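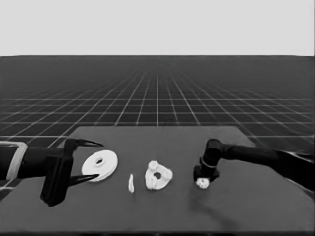
Zweiarmige Montageaufgabe in der Simulation: Scheibe, Stift und Zahnradteile auf dem Tisch.

Start Anleitungen Simulation Auswertung Archiv Kontakt

Seite drucken | Per E-Mail senden
Lesezeit: 6 Minuten

Eine Zweiarm-Policy in der Simulation auswerten

Diese Anleitung zeigt, wie wir im Projekt Nernwood eine gelernte Policy für zwei Arme in der Simulation prüfen, bevor sie auf den echten Aufbau kommt. Sie setzt voraus, dass die Policy bereits trainiert ist und dass die Umgebung läuft. Wer noch keine Umgebung hat, beginnt mit der Installationsseite im Archiv.

Die Aufgabe ist eine Getriebemontage im Kleinen. Der rechte Arm führt die Zahnradteile, der linke greift die Scheibe. Für das Auswerteverfahren ist die Geometrie zweitrangig. Es lässt sich auf andere Steckaufgaben übertragen, solange der Erfolg aus den Objektlagen berechnet werden kann.

1. Szene vorbereiten

Laden Sie die Szene im Auswertemodus. Er unterscheidet sich vom Trainingsmodus in einem Punkt: Die Startlagen kommen aus einer festen Liste und werden nicht bei jedem Lauf neu gezogen. Die Liste enthält 82 Startlagen. Sie wurde einmal erzeugt und wird seitdem nicht mehr verändert. Wenn Sie eigene Startlagen brauchen, legen Sie eine zweite Datei an und lassen Sie die erste stehen, sonst sind alte Ergebnisse nicht mehr vergleichbar.

Für die Kontrolle rendern wir in Graustufen, mit weißen Teilen auf dunklem Tisch und einem Bodengitter dahinter. Texturen und farbige Materialien bleiben aus. Am Gitter sieht man schnell, ob die Kamera nach einem Update noch richtig steht: Eine der Gitterlinien muss fast genau in der Bildmitte nach hinten laufen. Tut sie das nicht, stimmt die Kameralage nicht, und die Läufe sind zu verwerfen.

2. Startlagen von Hand durchsehen

Vor dem ersten Durchgang sollte man sich die Startlagen einmal ansehen, auch wenn das langweilig ist. Zu prüfen ist:

- Liegt jedes freie Teil vollständig auf der Tischfläche?
- Berühren sich Teile, die getrennt liegen sollen?
- Ist der schmale Stift in der Kontrollansicht zu erkennen? Er ist deutlich kleiner als die übrigen Teile und wird leicht übersehen.
- Ragt ein Greifer in ein Teil hinein?

Der letzte Punkt hat uns am meisten Zeit gekostet. Der linke Greifer hat lange, gebogene Finger, die spitz zulaufen. Stehen sie weit offen, liegen die Spitzen dicht am Rand der Scheibe, und in der schrägen Ansicht ist schwer zu sagen, ob sie darüber oder darin stehen. Verlassen Sie sich hier auf die Kontaktliste des Simulators und nicht auf das Bild.

3. Erfolg festlegen

Legen Sie das Erfolgskriterium fest, bevor Sie den ersten Lauf starten, und schreiben Sie es in die Konfigurationsdatei. Bei uns gilt ein Lauf als gelungen, wenn alle Teile innerhalb der Toleranz an ihrem Ziel sind und beide Greifer losgelassen haben. Das Loslassen gehört dazu. In einer frühen Fassung fehlte es, und die Policy bekam Erfolge angerechnet, bei denen das Teil nur vom Greifer an seinem Platz gehalten wurde.

Zusätzlich schreiben wir Teilerfolge mit:

- Scheibe gegriffen
- Scheibe abgelegt
- Zahnrad aufgesetzt
- beide Greifer offen

Die Teilerfolge gehen nicht in die Gesamtzahl ein. Sie dienen nur dazu, später die Stelle zu finden, an der ein Lauf scheitert.

4. Läufe starten

Jede Startlage wird mit 20 verschiedenen Zufallswerten gefahren. Ein Lauf endet bei Erfolg, bei einem heruntergefallenen Teil oder nach 3000 Simulationsschritten. Die Grenze ist großzügig gewählt. Gelungene Läufe sind meist lange vorher fertig, und wer die Grenze senkt, bestraft vor allem langsame, aber saubere Bewegungen.

Starten Sie zuerst einen kurzen Probelauf mit nur einer Startlage und schauen Sie ihn vollständig an. Danach den vollen Durchgang ohne Anzeige. Auf unserem Rechner Gromavmont läuft er über Nacht durch. Videos werden nur für gescheiterte Läufe gespeichert -- für alle wird der Speicher knapp.

5. Fehler einordnen

Die Erfolgsquote allein hilft beim Verbessern wenig. Sehen Sie die gescheiterten Läufe durch und ordnen Sie jeden genau einer Klasse zu:

Griff: Das Teil wird nicht oder schief gefasst.
Übergang: Der eine Arm beginnt, bevor der andere fertig ist.
Fügen: Das Teil steht am richtigen Ort, rutscht aber nicht auf.
Kollision: Arm gegen Arm oder Arm gegen Tisch.

Kommen mehrere Fehler in einem Lauf vor, zählt der zeitlich erste. Songül Gündoğdu hat die Klassen für die Vorgängeraufgabe Norurcombe aufgestellt, und wir haben sie fast unverändert übernommen. Neu ist nur die Klasse »Übergang«, die es mit einem einzelnen Arm nicht gab.

In unserem letzten Durchgang im Februar lagen die meisten Fehler beim Fügen. Die Zahnradteile haben einen unregelmäßigen Rand, und die Policy drehte sie beim Absenken oft noch nach. Mit einer niedrigeren Grenze für die Drehgeschwindigkeit kurz vor dem Kontakt wurde das besser, allerdings kamen dafür mehr Läufe an die Zeitgrenze.

6. Zwei Policies vergleichen

Vergleichen Sie immer paarweise: gleiche Startlage, gleicher Zufallswert, einmal Policy A, einmal Policy B. Notiert wird, wo sich die Ergebnisse unterscheiden. Läufe, die bei beiden gelingen oder bei beiden scheitern, sagen über den Unterschied nichts aus.

Die Zufallswerte müssen auch die Reibung und das Sensorrauschen steuern. In der Bibliothek Sin ist das bis Version 2 nicht voreingestellt, der Schalter muss in der Konfiguration gesetzt werden. Ohne ihn bekommt man bei gleichem Zufallswert verschiedene Läufe, und der Vergleich ist hinfällig.

7. Ergebnisse ablegen

Zu jedem Durchgang gehören in den Ergebnisordner: die Konfigurationsdatei, die Liste der Startlagen, die Rohdaten der Läufe, die Fehlerklassen und ein Standbild der Kontrollansicht. Das Standbild wird vor dem ersten Schritt der Policy gespeichert. Ordnername ist der Name der Policy, danach eine laufende Nummer. Abgebrochene Durchgänge behalten ihre Nummer und bekommen den Zusatz »abbruch«.

Weiter: Von der Simulation auf den echten Aufbau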